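Lesezeit: 4 Minuten

Protokoll unseres Sommertreffens, Igelstation Farenon
2022-08-10, Beginn wie immer mit Verspätung, Ort: unser Gruppenraum

Hallo ihr Lieben, diesmal habe ich mitgeschrieben. Wer meine Protokolle kennt, weiß, dass sie eher Briefe werden. Beschlüsse habe ich mit "Beschluss" markiert, dann findet ihr sie auch, wenn ihr den Rest überspringt (was ich natürlich schade fände!). Das Protokoll vom Juni wurde ohne Änderungen angenommen.

1. Belegung und Zahlen

Seit Januar haben wir 124 Igel aufgenommen, im gleichen Zeitraum des Vorjahres waren es 122. Wir hatten also alle das Gefühl, von einer Welle überrollt zu werden, und auf dem Papier sind es gerade mal zwei Tiere mehr. Das Gefühl kommt wohl daher, dass die Fälle schwerer geworden sind. Sehr viele Schnittverletzungen von Mährobotern, vor allem aus den Neubaugebieten, und die Tiere bleiben dann eben wochenlang bei uns. Momentan sitzen 28 Igel in der Station, davon vier in der Quarantäne.

Die Hitze macht uns zusätzlich zu schaffen. Die Dachkammer ist nachmittags nicht mehr zu gebrauchen, und wir haben lange hin und her überlegt, ob ein Klimagerät etwas bringt. Zu laut, zu teuer, zu trockene Luft, war die Mehrheitsmeinung.

Beschluss: Die Dachkammer bleibt bis Ende September leer, die Boxen kommen in den Keller. Im Keller bitte die Lüftung nachts laufen lassen!

2. Jungtiere

Die ersten Würfe sind da, und das Telefon klingelt entsprechend. Ich möchte wirklich noch einmal alle vom Telefondienst bitten, zuerst nach der Uhrzeit und dem genauen Fundort zu fragen, bevor ihr jemanden mit einem Karton losschickt. Eine Igelmutter, die nachts auf Futtersuche ist, lässt ihre Jungen allein im Nest, das ist völlig normal. Tagsüber draußen, kühl, Fliegen dran - dann sofort herbringen. Bei einem versehentlich aufgedeckten Nest wieder zudecken und aus der Entfernung beobachten lassen.

Es kam der Vorschlag, den Gesprächsleitfaden zu kürzen, weil er inzwischen drei Seiten hat und ihn im Ernstfall keiner durchblättert. Da war ich sehr dafür! Ich mache bis zum nächsten Treffen eine Fassung auf einer Seite.

Die Nachtfütterung ist noch nicht voll besetzt. Vor allem die Schicht um drei Uhr früh ist, nun ja, unbeliebt. Bitte tragt euch in die Liste an der Küchentür ein, auch wenn es nur eine einzige Nacht ist. Und wer Aufzuchtmilch anrührt, schreibt bitte die Uhrzeit auf die Flasche.

3. Zusammenarbeit mit der Tierarztpraxis

Die Praxis Kovačević nimmt unsere Notfälle weiterhin auch außerhalb der Sprechzeiten, worüber ich gar nicht froh genug sein kann. Sie bittet aber um zwei Dinge: vorher anrufen (immer!) und den Aufnahmebogen mitgeben, mit Gewicht und allem, was wir schon verabreicht haben. Letzte Woche kam ein Tier ohne jeden Zettel an, und dann wurde eine halbe Stunde herumtelefoniert.

Beschluss: Neben der Waage liegt ab sofort ein Block mit leeren Bögen. Ohne Bogen verlässt kein Igel das Haus.

4. Auswilderung

Dazu gab es die längste Diskussion des Abends, und ich gebe zu, dass ich zwischendurch beim Mitreden das Mitschreiben vergessen habe. Es ging um die Streuobstwiese Dristemia. Die einen finden sie ideal, viel Hecke, viel Totholz, kaum Verkehr. Die anderen haben Bedenken wegen der Dachse, die dort im Frühjahr gesehen wurden, und sagen, wir setzen da schon zu viele Tiere auf einen Fleck. Grundsätzlich gilt ja sowieso, dass Igel zurück an ihren Fundort kommen, solange der nicht gerade eine Baustelle ist. Die Wiese ist nur für die Fälle gedacht, bei denen das nicht geht.

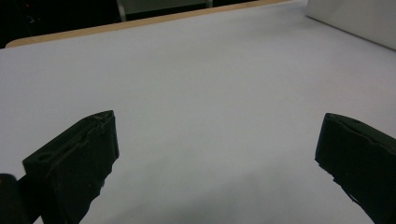 Geeinigt haben wir uns am Ende auf einen Mittelweg, mit dem ich gut leben kann. Die Wiese bleibt im Programm, aber wir verteilen die Tiere künftig auf mehrere Ecken und fragen zusätzlich bei der Gärtnerei Flatum an, die uns schon im Frühjahr ihr hinteres Gelände angeboten hatte. Das wäre eingezäunt, mit Durchschlupf zum Bach - also fast schon Luxus.

Beschluss: Ich rufe bei Flatum an und mache einen Besichtigungstermin aus. Bis dahin keine neuen Tiere auf die Wiese. Eine Gegenstimme, zwei Enthaltungen, alle anderen dafür.

5. Verschiedenes

- Die Handtücher gehen schon wieder zur Neige. Bitte keine mit Fransen oder Schlaufen mitbringen, da bleiben die Krallen hängen.
- Katzenfutter mit Soße oder Gelee bitte dankend ablehnen, wir haben noch ein ganzes Regal davon.
- Der Schlüssel zum Außengehege hing zweimal am falschen Haken. Ich sage jetzt nicht, wer es war (einmal war ich es).
- Für den Stand beim Herbstmarkt brauchen wir noch Leute zum Aufbauen. Kuchen ist versorgt, Kaffee noch nicht.
- Der Wunsch nach einer zweiten Waage wurde vertagt, erst wollen wir die alte neu eichen lassen.

Das nächste Treffen ist im September, den Termin schicke ich herum, sobald der Raum bestätigt ist. Themenwünsche bitte vorher an mich, gern auch als Zettel ins Protokollfach.

Abgelegt unter: Vereinsleben, Protokolle, Igel & Co.

© Igelstation Farenon | Kontakt | Impressum | Nach oben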